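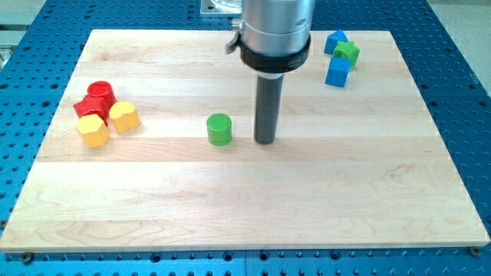
The board, with the little blocks on it.

I have been told for years that a good wooden board fixes a bad work table. My brother-in-law says it, the woman at the lumber counter says it, and Fasil Teshome, who used to have the bench next to mine, said it so often that I stopped hearing it. So this fall I gave in and paid attention to boards for once. I remain unconvinced, but less than I was.

The claim goes like this. Metal tables with holes in them are great for bolting things down and lousy for everything else. Small parts roll until they find a hole. Pencils go through paper. Anything you set down makes that clank. Lay a big slab of joined planks over it and all of that goes away, supposedly, and you get a nice warm surface to work on.

Well, some of it goes away. The clank does, I'll give them that. Rolling does not. A round peg rolls on pine the same as it rolls on steel, and if you stand your cylinders upright like the green one up there, you'd better not bump the table. What you lose is the holes, and I happen to like the holes. I have hooks for those holes!

Then there is the matter of looks, which people get strangely worked up over. Glued-up boards are sold by the stack and you are supposed to dig through for a "matched" one. I don't buy it. The one in the picture has a darker, pinkish plank straight across the middle, with paler wood in front of it, and the grain does wavy arches in one place and a big swirl in another. Is it matched? Not even close. Does it matter? Lizeth Ayala says yes and would have put it back. I think it's the best thing about it. If you're going to cover up a perfectly good blue table you may as well cover it with something that has a face.

Lizeth also pointed me to the Nevness, a ready-made top that costs more than my first car payment and comes with a booklet. I read the booklet. It recommends oiling the wood four times a year, and I would like to meet the person who does that. Leilani Benavides owns one and has oiled it once, in March, on one side. Hers is still flat as far as I can tell, so either she got lucky or the booklet was written by whoever sells the oil.

On warping I can't say much yet. Everybody has a theory. Fasil's is that you flip the board every few weeks. Lutz Diekmann left a comment on my last shelf post (the one with 31 replies, most of them arguing over screws) saying that flipping does nothing and I should screw cleats across the underside. Those two can't both be right, and I suspect they might both be wrong. I asked at Sorensen, the lumber place out past the county road, and got a shrug and a price for cleats.

As for the blocks, I have a soft spot for small colored blocks and I'll defend them against anyone. They are what you reach for when you want to know if a surface is any use. Will it take a group of four at one end and three at the other without you running out of elbow room? Fine, it's big enough. Can you find the little ones against the grain? That one is less certain. Pale wood is easy on the eyes until you drop something pale on it, and then you're patting around with your hand flat like you lost a contact lens. Bright paint helps. So does a decent lamp, which nobody selling boards ever mentions.

I still haven't ordered one for the back room. I measured the table again last night and got a different number than the time before, so that has to be settled first. Britta Dreßler has offered me an offcut to try out, free, with a split at one corner. I'll probably take it. If it curls up by spring I'll post that too, and Lutz can say what he likes.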